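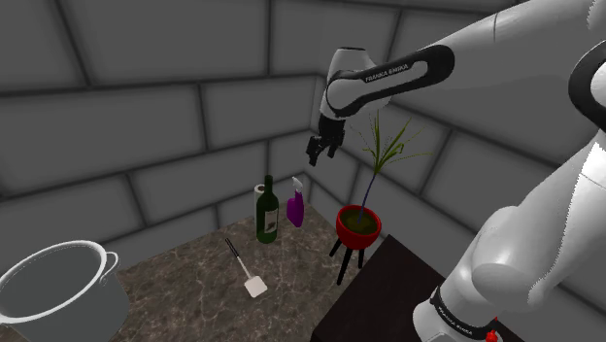 Última modificación de la página: octubre, 17:40 h

Foro de Asuntos Parlamentarios de Ferkley

D_Queiroz
La comisión ha solicitado al ministro las actas sobre la subvención a Hetirport. Son 1088 folios. ¿Procede su publicación íntegra?

rebane.h
A mi juicio, no. El reglamento ampara la reserva de los anexos.

I. Koppel
Discrepo. El artículo 4 limita esa reserva a los datos personales.

rebane.h
Admito la precisión, pero mantengo mi objeción respecto del anexo segundo.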